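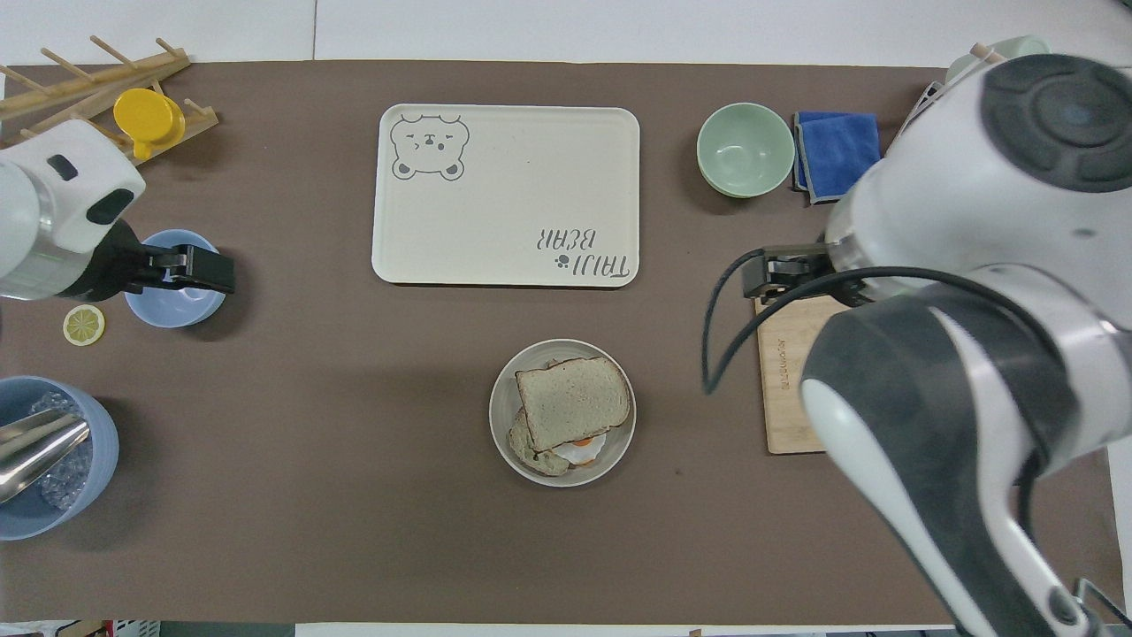 Page last changed: Wednesday, 6:40 p.m.

I had been meaning to visit the Ledesma bakery ever since we switched to their whole-wheat loaf at home, and when they finally put up a sign for their March open day I signed up before I had even asked whether anybody wanted to come with me (they did, as it happened, all of them).

The bakery sits on the edge of Bevance, past the feed store, and you should allow more time than you think for the parking. There were 40 of us in the morning group. We were given paper hats and walked through the flour room first, where it is cooler than you'd expect and everyone lowers their voice for some reason. They mill part of the flour on site and buy the rest from Livent, and the guide let us rub both kinds between our fingers. I could tell them apart, though my sister swears I was guessing.

Then came the ovens, and oh, the smell! On a normal day they bake 4,000 loaves, and the first ones go in at 6 in the morning. The whole-wheat dough rests overnight, which surprised me, and each batch gets 40 minutes in the heat. We stood by the cooling racks for a good long while — longer than the schedule allowed, I think — asking everything that came into our heads. I asked about slicing. They wait until the loaf is completely cool, and I have been doing it wrong for years.

The only letdown was the packing hall, which we saw through a window with the line stopped. The Ullora bus tour had gone in ahead of us and the shop was short on rye by the time we reached it, so go early if rye is your thing.

I came home with two whole-wheat loaves and a bag of rolls. The bread is very good with a fried egg in it, and it holds together even when the yolk is on the soft side. They plan another open day in the fall, and the sign-up sheet is by the register in the shop.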